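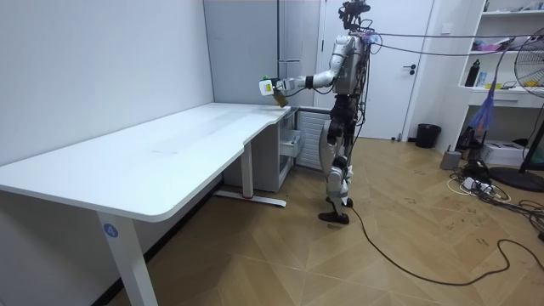
Desk on a wooden floor – how do I stop it marking the boards?

384 shares

Stijn Van Dijk

Hello all, hoping someone can talk me down before I do something daft. We moved to Osesstead in September and I've taken the little back room as my study. It's got a proper wooden floor, which I love and am already ruining. My desk is a Barano, a long one, and every time I lean on it to write it creeps a bit. After a few months of that I've got two dull scuffs where the feet go, plus a proper scratch from the day I dragged the whole thing over to the window on my own (yes, I know).

So, a few things really. What do I put under the feet? I tried those stick-on felt circles and they'd slid off sideways within a fortnight and left a ring of glue with hair in it. Is the scratch something I can sort myself, or do I need a person? And what do you all clean with? I've been using washing-up liquid in warm water and the boards look a bit cloudy, so I suspect that's wrong too.

I don't know what finish is on the floor. The previous owners left a half tin of something called Trikska in the shed but it might have been for the fence, for all I know. I rent out nothing and answer to no landlord, so I can make a mess if I must, but I'd like not to.

Nigel Inskip

Right, I've done three floors in two houses and made most of the mistakes, so here goes. Don't open the tin yet! Sort out what you've got on the boards first. Put a few drops of water somewhere hidden, behind the door say, and go and make a tea. If it's still sitting in beads when you come back, you've most likely got lacquer. If it's soaked in and left a darker patch, it's oil or wax, or there's nothing much left on there at all. Everything below depends on that.

1. Hoover properly, with the brush head down. Grit is what does the scratching, far more than the desk does. Get right in behind the feet.

2. Bin the washing-up liquid. It leaves a film, and that'll be your cloudiness. Get a cleaner meant for wood floors and read the back of it, because the ones for oiled floors and the ones for lacquer aren't the same stuff. Decant it if you like but for heaven's sake write on the bottle. I once mopped half a landing with car screenwash.
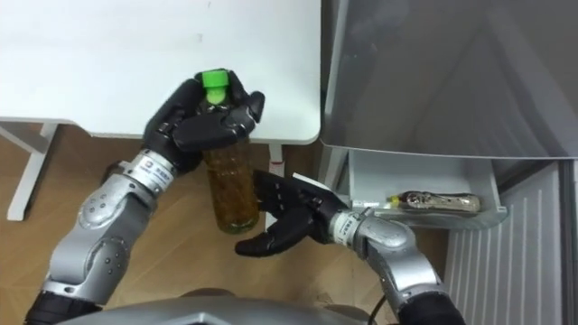

3. Wring the mop or cloth out until you think it's too dry, then wring it again. Go with the grain. Work backwards to the door or you'll end up marooned, as I did, next to a radiator with no phone.

4. Look at the scratch with a torch held low. If your fingernail doesn't catch in it, it's only in the finish. On an oiled floor you can rub it with a fine pad and a dab of matching oil and it'll more or less go. On lacquer I'd leave it or use one of those wax sticks. I tried polishing one out with 1,000 grit paper and made a lovely shiny patch the size of a saucer, so I wouldn't copy me.

Feet next. Turn the desk on its back (two people, and a blanket down) and see what shape you're dealing with. Little round legs are easy. The long flat sort want a strip, cut from a sheet of felt, the full length of the foot. Circles on a long foot just roll off, as you've found.

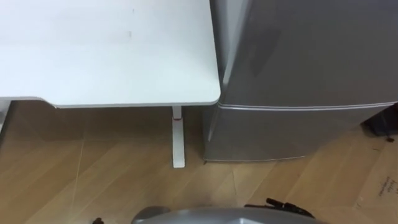 White desk leg with a long flat foot, on floorboards.

Get the old glue off first with a bit of white spirit on a rag – on the foot, mind, don't slosh it on the boards. Let the strip sit overnight before you stand the desk back up. If it still creeps when you lean on it, swap the felt for thin cork, which grips better. I'd steer clear of black rubber. It can stain some finishes and you won't know until you shift the furniture.

5. Put a note in your diary to check the strips at Easter or so. They collect grit like anything, and once they have they're sandpaper.
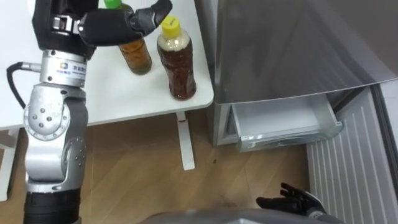 6. Move the desk by lifting it. Sorry. I know you know.

Good luck with it, and do say what the water test did, I'm nosy about floors.

Parsons

Rug.

Sorry, that's a bit short. I mean put a flat rug under the whole desk and forget about it. Ours has been down years and I've never given the feet a thought. You do want the type without the rubbery backing, for the reason Nigel gave. The only nuisance is that the boards round it change colour with the sun, so if you ever take it up you'll have a rectangle.

Also your tin will be fence stain. It's always fence stain. Check the label for "exterior" before you go anywhere near the study with it.

Stijn Van Dijk

Thank you both! Water soaked in within a couple of minutes, so oil or nothing. Tin does say exterior – Parsons wins that one. I've ordered a sheet of felt and some cork and roped my brother in to help tip the desk over on Sunday. The rug idea went down very well with everyone in the house except me, so I may be overruled.

Share
384 shares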